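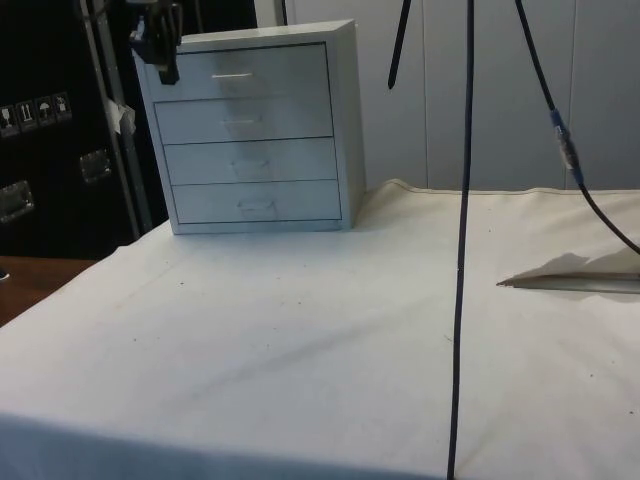 Soiling test, panel string B – 29 July 2024

Fahmy roof, strings A and B. A washed first thing, B left as is. Same tilt, same make of panel (Hirmont 375 W), so should be a fair comparison. Logger set to one reading every 60 seconds. Forgot to sync its clock with the Drumia inverter again, so the two files are offset by 2 minutes. Fix in the spreadsheet, don't touch the raw files.

Morning: thin haze, no real shadows till later. A ahead of B from the start, but not by as much as I'd hoped. Swapped the current clamps over to check it wasn't the clamp. It wasn't.

Late morning: cloud. Threw out 20 minutes of readings, marked in the file. Irradiance sensor had a bird dropping on the corner – wiped it, noted the time. Anything before the wipe is suspect for absolute numbers, ratio A/B shoud still be fine. 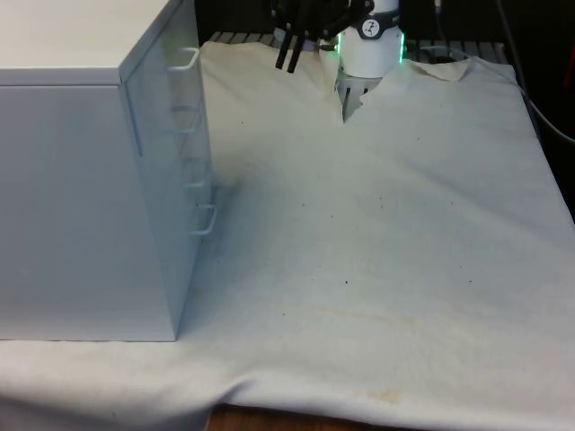 Drawer unit, bench side.

Afternoon: clear. Best data of the day. B runs slightly hotter at the back sheet too, didn't expect that. Could be the thermocouple tape lifting. Re-tape before anyone gets excited.

Connector on the B negative lead feels loose when you wiggle it. Vurent plug, the old style. Not changing it mid-test. Photographed and tagged.
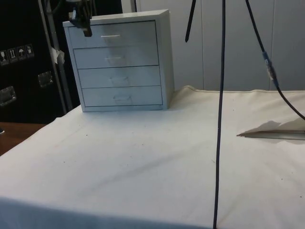
Dust samples next. Took wipes off the lower edge of three panels in B, where the dirt collects against the frame, and one off A as a blank. Weighing tomorrow, balance needs to warm up and I don't trust it today. Want a pale background for sorting the grit, same idea as the white cloth on the table, dark specks show up on it straight away. Bag each wipe seperately and write the panel number on the bag BEFORE it goes up on the roof. Last time we had two bags marked "lower left" and no clue.

To do
– re-tape thermocouple, B back sheet
– sync logger clock
– ask Drumia if the firmware averages the string current or just samples it
– order two pairs of Vurent connectors, new style
– leave B dirty until October, then repeat the whole thing

If it rains before the next run, write down how hard and for how long. Light rain seems to make the bottom edge worse. No numbers for that yet.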